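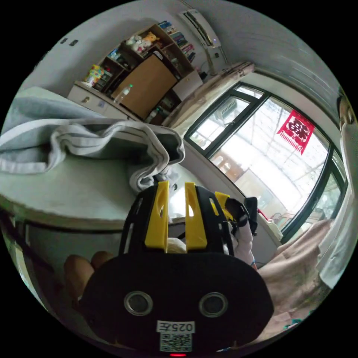
I love old aqueducts. An aqueduct is a path for water, built by people, and some of them are so old and so well made that they're protected as heritage sites. My favorite is the one at Divport. It's 2509 meters long, and it carried water from a spring in the Famon hills right down to the town square!

## So where's the pump?

There wasn't one. Water runs downhill all by itself, so the builders made a stone channel that sloped just a tiny bit the whole way. If the slope was too steep, the rushing water could wear away the stone. If it was too flat, the water would slow down and drop its mud — yuck.
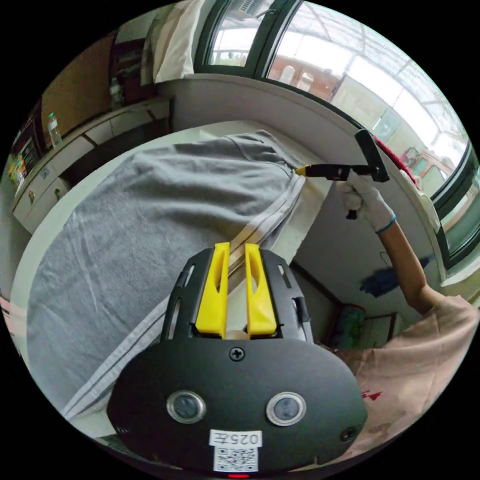
One reader wrote in to ask why they didn't just dig a ditch all the way. Well, for most of the trip they did something like that, with a covered channel in the ground. But then came the valley. A ditch would go down one side, and water can't climb back up the other side of a ditch.

## Arches to the rescue

The builders put the channel on top of a stone bridge with 201 arches. An arch pushes its weight out and down into its legs, and it needs a lot less stone than a solid wall. People and goats (and the river) could go through underneath, too.
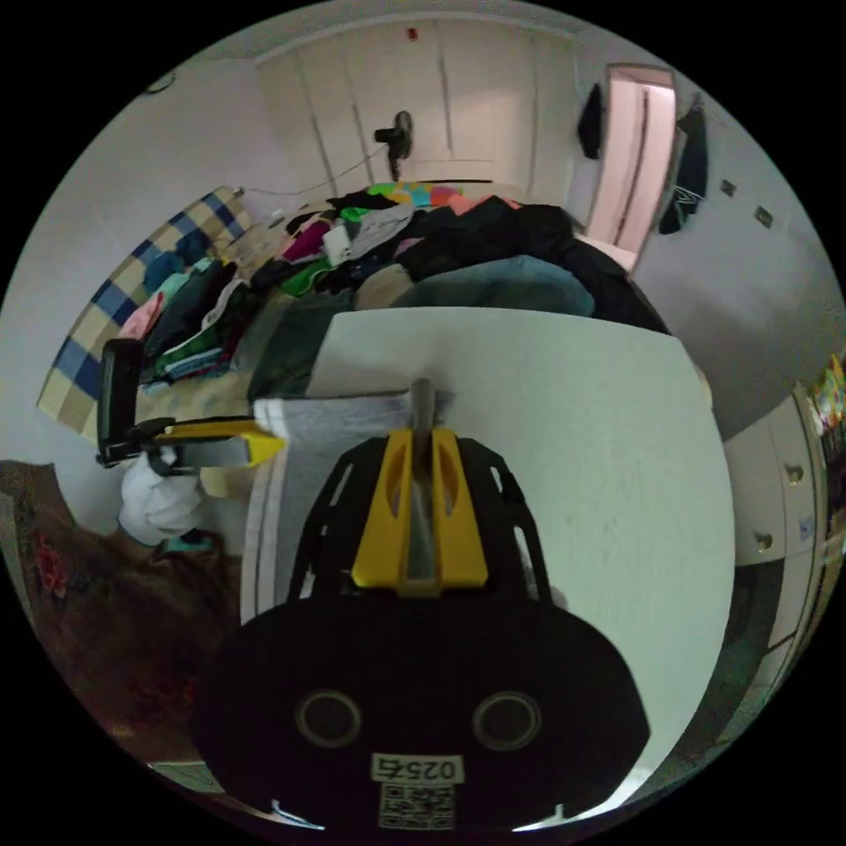 *A large white board with a slightly textured surface.*

To build an arch, you first make a curved wooden frame. You lay the stones over it from both sides, and the last one goes in at the very top. It's called the keystone. Then you take the frame out, and the stones hold each other up!

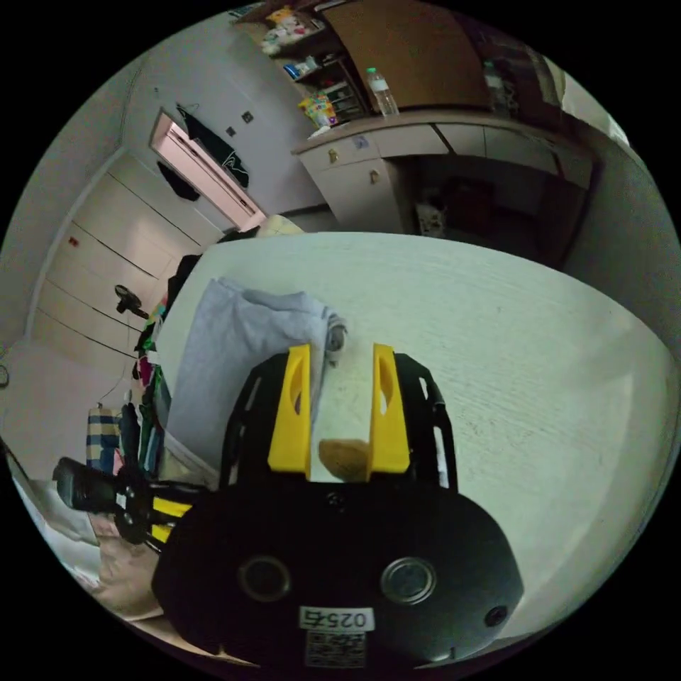
## Can I walk on it?

Not on top, but there's a path beside it for about 700 meters. Look for little marks cut into the stones. Masons made those, and I've found three so far.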